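Sadinance to Supply Pitch Tracking and Bullpen Workload System for Drustlow League Clubs

Sadinance today announced an agreement with the Drustlow League, an independent baseball circuit, to supply pitch tracking and bullpen workload reporting to all member clubs. The agreement covers 2 seasons and includes installation, calibration and operator training.

The system, sold under the name Jurka, records release point, velocity, spin rate and break for every pitch thrown in a game or in a scheduled bullpen session. Data is written to a local server at the ballpark and copied to the league office after the final out.
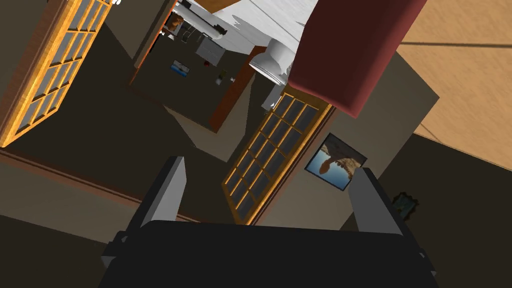
Simulated interior with two glass-paned doors.

During a trial at Sipos Park last season, Jurka logged 3,713 pitches, of which 1,172 were thrown by relievers. Warm-up throws were recorded separately and are not part of either total. Club staff had previously kept warm-up counts by hand, and those counts were often left out of the end-of-game report.

Under the new reporting format, each reliever's entry shows warm-up throws, game pitches and days of rest on a single line. A pitcher who warms up twice and does not enter the game will still have an entry for that day. Clubs may set their own workload limits – the league has not adopted a common threshold – and the software flags any pitcher who passes the limit set by his club.

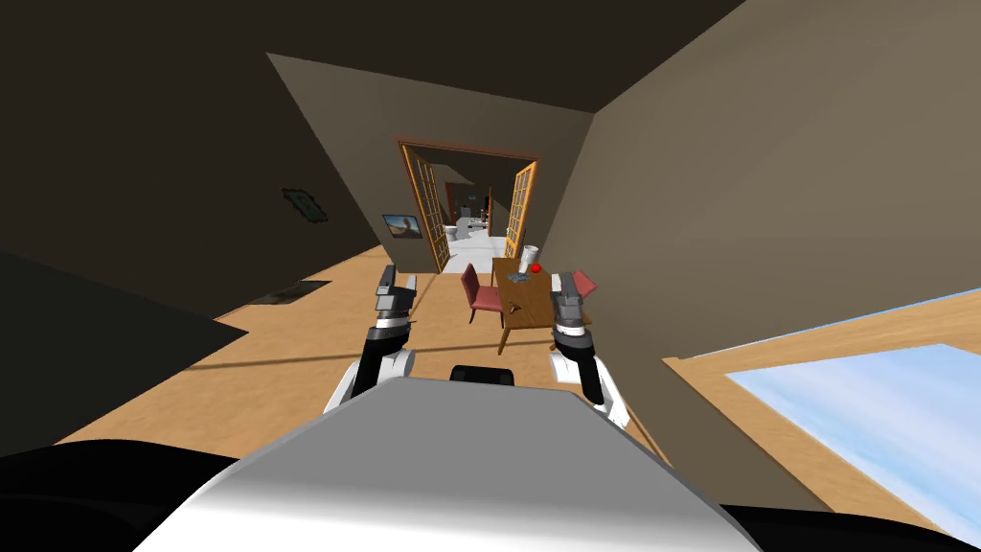
Game data will be available to both dugouts between innings on a wired terminal. Wireless devices remain prohibited in the dugout under league rules. Bullpen session data is visible only to the club that recorded it, and is removed from the shared server if a pitcher is traded or released.

Each ballpark will receive a fixed sensor unit behind home plate and a second unit in each bullpen. The sensors sample at 200 readings per second. Calibration takes place before the gates open and must be repeated if a unit is moved.

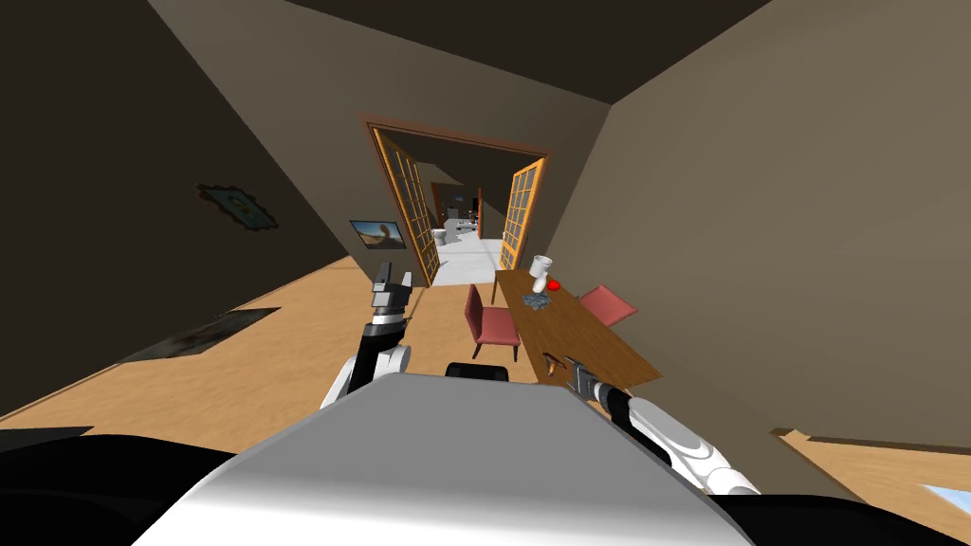 DRUSTLOW, Sun 1 May – Installation begins this week at Sipos Park and continues at the other ballparks during road trips, so that no home games are affected. Clubs without a working system will submit paper reports until their units pass inspection.

The league will review the reporting format in September, after the end of the regular season. Changes to column order, file type or delivery time may be requested in writing by any member club before that review. Historical reports will not be reformatted.

Technical documentation, including the file specification and the calibration procedure, is available to member clubs and accredited media on request from the Sadinance press office.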